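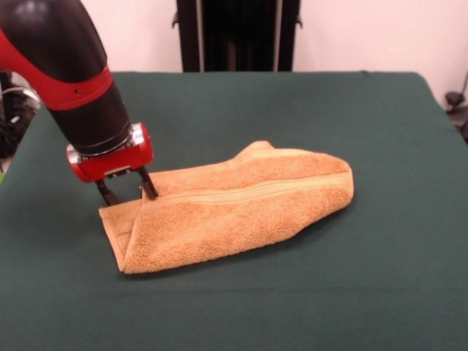

Figure 4. The arm at the folded left end of the terry towel, one finger pressed into the top of the fabric.

2019-08-23
By Derek Haworth and Kieran Bickerstaff
9 min read

5.2 The pinch-through fault

I (Derek) promised in Section 3 that I'd come back to the fault that ate most of our May, so let's get into it. We called it pinch-through, and I still think it's the most interesting thing in the whole towel study, even though it wrecked our numbers for a while.

Look at where the right finger sits in Figure 4. It's close to the folded edge and it's pushing down into the pile. For a grasp on the top layer only, the finger should slide in between the layers and stop. In a pinch-through, the finger keeps going down, the loops give way under it, and the gripper closes on every layer at once (plus, on the bad days, a pinch of the table cloth too). The arm then lifts, the controller sees a nice firm grip force, and the log says success. Meanwhile the whole bundle is hanging in the air, and so is a good bit of green cloth!

Out of 600 unfolding attempts with terry towels, 179 ended in some kind of pinch-through. I had guessed a much smaller number before Kieran sat down and labeled them all. The log had flagged only 13 of them as failures. So for weeks we were tuning against a success rate that was simply wrong, and I have to own that one, since I wrote the check. It asked whether the fingers had closed on something. It never asked how much of something.

We first blamed the cameras. Terry is awkward to see well: the loops scatter light, the edge of a fold looks a lot like a ridge in the middle, and the woven band along the towel makes a long straight line that our edge finder loved a bit too much. The Kutumus planner (Section 2.3) would sometimes pick the band as the fold line and send the fingers to a spot with no free edge at all. We masked the band out, reran a batch, and yes, the grasp points got better. The pinch-throughs barely moved. That was a discouraging afternoon.

What finally pointed us the right way was the height data. We had been treating the towel surface as a hard surface, with the contact height taken from the depth image. A terry towel doesn't have a hard surface. The loops squash, then the layers squash, and our contact threshold was set high enough to ignore the squashing, so the arm only noticed it was touching anything when it was nearly at the table. Kieran had set that threshold the previous year for the Enditz trays, where it worked great. I had copied the file over and changed the name at the top. You can probably guess how that conversation went.

There is a safety side to this too, and I don't want to tuck it into a footnote. On one run the fingers had hold of the table cloth through the towel, and the lift dragged the cloth far enough to pull a loose calibration plate off the table. It landed on the floor near Kieran's foot. He was standing inside the marked line, which he shouldn't have been, and I was at the keyboard and hadn't asked him to step back, which I should have done. No injury, one chipped plate. The arm never tripped its force limit, because dragging a piece of cloth takes so little force. The limit was doing its job, it just wasn't built for that kind of trouble.

We made three changes after that. The downward move now runs in two stages, with a slow second stage and a much lower contact threshold. The lift pauses a short way up and compares the measured load with what we expect for a single layer, and if it's too heavy the gripper opens and the arm backs off. And the cloth is clamped at the back edge before any run starts. The load check uses the Nuttall routine with our own weights, fitted on 1,422 short lifts that were recorded for this purpose and kept separate from the main trials.

The load check does have a weak spot. When the towel is bunched up, a proper single-layer grasp can drag its neighbors along by friction for the first part of the lift, and the check reads that as too many layers. So we now throw away some good grasps. I'd take that trade any day, but it makes the success rates in Table 6 look worse than what the Katine group reported for thin cotton, and the two shouldn't be compared directly. Their towels had no pile to sink into, and their lift had no pause.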